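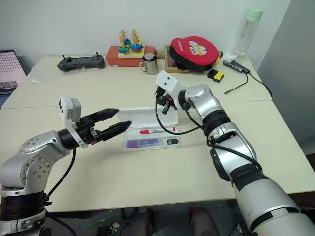
Zwei Greifarme und ein offenes Federmäppchen auf dem Vorführtisch

Mitmachen beim Tag der offenen Tür: Wir suchen 25 Besucherinnen und Besucher, die unsere Roboterarme selbst führen möchten

Liebe Nachbarn, liebe Neugierige, liebe Eltern, Großeltern und Schulklassen,

im Dezember öffnet die Werkstatt Rimora wieder ihre Türen, und diesmal möchten wir Sie nicht bloß zuschauen lassen. Wer mag, setzt sich an den Vorführtisch und probiert aus, wie es ist, mit zwei Armen zu arbeiten, die nicht die eigenen sind. Stifte, ein Federmäppchen, buntes Holzspielzeug — lauter Sachen, die man daheim in die Hand nimmt, ohne einen Gedanken daran zu verschwenden, und die einem Greifer doch allerhand abverlangen!

Vorkenntnisse brauchen Sie keine. Didier Aubert, der die Vorführungen bei uns leitet, nimmt sich für jede Gruppe eine gute Dreiviertelstunde Zeit, zeigt zuerst selbst ein paar Griffe und gibt dann an Sie ab. Immer zwei Personen kommen gemeinsam an den Tisch, gern also mit Freundin, Enkel oder Kollegin. Kinder ab sechs Jahren sind in Begleitung herzlich willkommen. Und wer lieber erst einmal hinten steht und schaut, darf das selbstverständlich auch, dafür ist keine Anmeldung nötig.

Die Teilnahme kostet nichts, Kaffee und Kuchen gibt es im Vorraum. Lange Haare bitte zusammenbinden, weite Ärmel hochkrempeln, Armbänder und Ketten ablegen. Taschen und Jacken können Sie an der Garderobe lassen.

Schreiben Sie uns ein paar Zeilen mit Ihrem Namen, der Zahl der Personen und der Angabe, ob Ihnen der Vormittag oder der Nachmittag besser passt. Zettel liegen am Empfang aus, der Briefkasten der Werkstatt hängt gleich neben dem Eingang. Die genaue Uhrzeit teilen wir Ihnen danach mit. Sollten alle Plätze vergeben sein, führen wir eine Warteliste — erfahrungsgemäß rückt immer noch jemand nach.

Wir freuen uns sehr auf Sie!

Ihr Team der Werkstatt Rimora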